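Workshop tips: small arm build, bench side

Notes from the Trorkbridge shared workshop, mostly for whoever takes the next bench. Typed up fast between jobs. Ask Bent Ketilsson or me if something makes no sense.

Before you bolt anything

Clamp the base plate first, drill second. The other way round and your holes drift.
Check the bench for rock. Push down on each corner. Fold a bit of cardboard under the short leg, good enough.
Base bolts snug, then a turn with the long key. No more. We stripped one insert already.
Leave a hand's width behind the base for the plugs. Right-angle plugs if you have them.
Power supply goes under the bench, not on it. Coffee.

Cables

Leave more slack than you think at the shoulder. Swing the arm by hand, power off, all the way both directions, then tie it down.
Velcro straps, not zip ties, until the build is realy finished. You will be cutting zip ties all night otherwise.
Label both ends. Masking tape and a marker. Joint number, nothing clever.
The wrist cable is the one that dies. Keep a spare, already crimped, in the tin with the fuses. Ours went twice in June, both times at the connector.
A loop of old bicycle tube makes a fine strain relief. Slit it, wrap it, strap over the top.
Don't run the camera cable alongside the motor leads if you can help it. We got dropouts until we moved it to the other side of the forearm.

Joints and gears

Puvow servos come with the horn screw loose in the bag. Thread lock on that one, tiny drop. Keep it off the plastic, it crazes.
Center every servo BEFORE the horn goes on. Wrote that in capitals on the wall too.
If a joint buzzes at rest it's fighting something. Usually a bracket pulled crooked. Back the screws off, let it settle, tighten crosswise.
Dry lube on the printed gears. Grease picks up sawdust and there is always sawdust.
Printed parts: sand the mating faces on a flat tile with wet paper. Few strokes, turn, few strokes. Wipe, dry, fit.

Fingers

Bare plastic fingers slide off everything. Cut strips from a rubber dish glove and stick them on with contact cement. Let it go tacky before you press.
Shelf liner works too, wears out quicker. Cheap though.
Ketill Þorgeirsson swears by heat shrink tubing with the ribbed finish. Tried it on 2 fingers, looked neat, too hard for anything thin.
Close the fingers on a sheet of paper and tug. Paper should drag evenly top to bottom. If it only holds at the tips, shim the root.
Grip force low to begin with. Turn it up in small steps. Egg box is a good practice object, then a sponge, then something with a rim.

Wrist camera

Mount it before you tune anything else, it adds weight and all your numbers change.
Two screws minimum. One screw and it turns on you, slowly, and you spend an evening blaming the software.
Focus ring: set it at working distance, dab of nail polish to hold it. Not super glue. Bent used super glue.
Plain matte table top is kindest. Shiny ones throw the lamp back at you. A damp cloth and then a dry one before each session, crumbs show up as objects.
Lamp off to one side and high. White tea towel clipped over it if it's harsh.
Lock exposure and white balance once the lamp is where you want it. Auto will hunt every time the arm moves.
Pick test objects in strong colors to start with. Pale things on a pale table are for later. 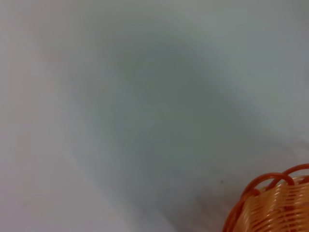
Rims and handles are easier to grab than smooth sides, so teach those first. Come in from above, slow, stop short, then the last bit slower still. Write down the height where you stopped. Pencil on the bench edge is fine, we all do it.

If the arm comes down off to one side every time by the same amount, that's calibration. If it's off by a differnt amount each time, that's slop, go back to the horn screws.

Soft shadows from the arm itself will confuse color picking. Second lamp opposite, weaker. Or just move the pickup spot toward the light.

Calibrate again after any knock. Also after someone borrows the bench. Takes 4 minutes with the printed sheet, which lives in the Briem folder by the door. Tape it flat at the corners, no bubbles.

Safety bits

Stop button where your left hand rests. Test it first thing each session.
Hair tied, sleeves up, no lanyards.
Hands out when it homes. It homes faster than you remember.
Power down to swap fingers. Yes even for a quick one.

Keeping track

Notebook on the string. Date, what you changed, what it did. One change at a time or you learn nothing.
Save the settings file under a new name each time. We are on version 16 and I have needed old ones more than once.
Run counter is at 593. Please don't reset it, I use it to judge when the gears are due.

Spares we always run out of

M3 washers. Fine sandpaper. Contact cement (lid ON). Small horn screws, the Skitau ones fit, shorter than they look. Masking tape. Fuses.

If you finish something, put it on the list by the kettle. Screwdrivers go back in the rack, handles up. Sweep under the bench too, last horn screw I dropped is still down there.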